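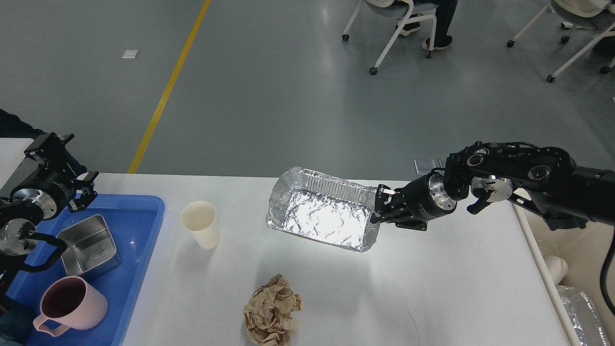 Clearing-up robots get a rulebook, and it starts with the word 'rubbish'

Four labs that teach robot arms to tidy tables have agreed a shared code of practice, after nine months of discussion in which a paper cup took up most of the spring.

The Clarkamen Code, published in January by the Rudgate robotics centre with its partners Gallis and Rutkowska, covers two-armed machines that sort used tableware from things to be thrown away. It runs to 1,498 words. The first draft ran to 3,969, a good share of them spent on what counts as a cup.

"We had one lab recording a paper cup as crockery and another recording it as waste," said Iwona Witkowska, who edited the final text. "Both had very good success rates. You just couldn't put the two numbers on the same page."

Under the code, every object must be given a category before a session begins, and that category stays put until the session ends. Mugs and steel containers are 'returnable'. Paper cups, foil trays and crumpled paper are 'disposable', even if someone in the lab feels the foil tray has a few more lunches in it.

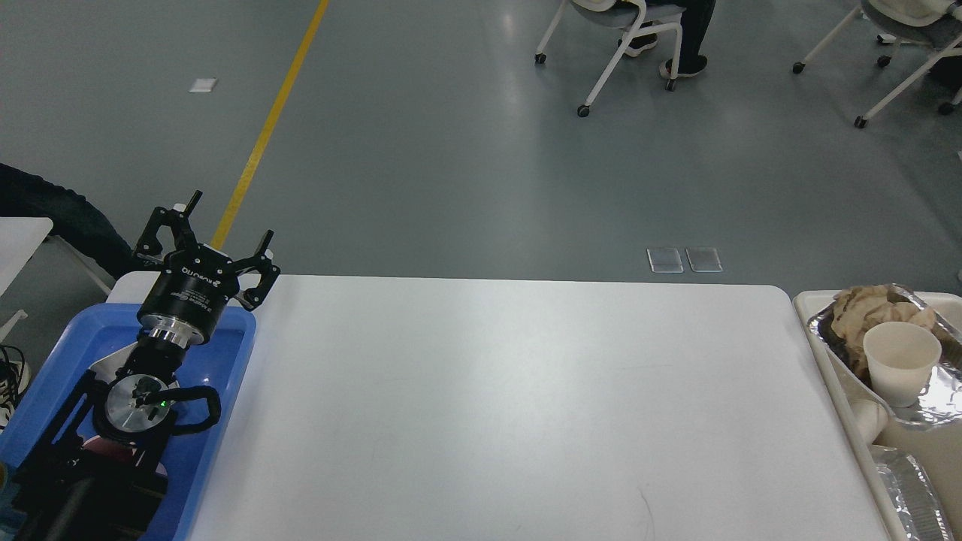
What the rules say

There are five main rules, down from six. The sixth concerned the correct way to crumple paper and was dropped after Gallis asked whether it would need a diagram.

Of those that survived, the first is the category rule. The second says a grip counts only when the object is held clear of the table or of whatever it was resting in. A cup pushed hopefully across the table is a push, and goes in the log as one.

The third deals with two arms working at once. If both are holding something, each must be logged separately, so that a tidy performance on the left can't cover for a fumble on the right. The fourth requires loose cables to be checked at the start of each session and again after any stop.

The fifth is the one people have been grumbling about. Failed attempts have to be kept, labelled and handed over with the rest.

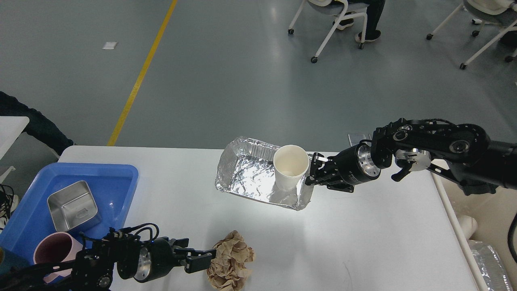 One gripper on a paper cup in a foil tray, the other on a ball of brown paper. The code wants both logged.

Oisín Ó Néill of Gallis said he supported the fifth rule in principle and had spent a week finding out what it meant in practice. "It's a lot of film of foil being dented," he said. "But if you bin it all, the next lab along dents its own foil for a year and thinks it's discovered something."

Leonidas Alexiou, who runs the bench work at Rutkowska, was more worried about the paperwork. His team now fills in a start sheet, a stop sheet and a sheet saying the other two sheets are present. He has asked for the third to be looked at. 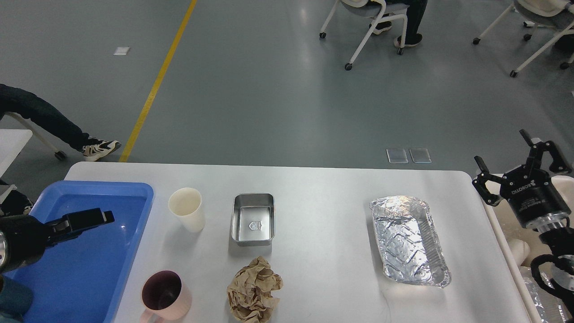
When it takes effect

Labs can use the code straight away, and the three named partners will apply it to all new sessions from April. Older recordings don't have to be relabelled, to audible relief, but they can't be quoted beside newer results without a note saying so.

Compliance is by self-declaration for the first year. After that, labs will swap a sample of logs and mark each other's.

Comments on the first edition are open until June and should be sent to Kazimiera Zieliński at Rudgate. She has asked that remarks on the definition of a cup be kept to one side of A4.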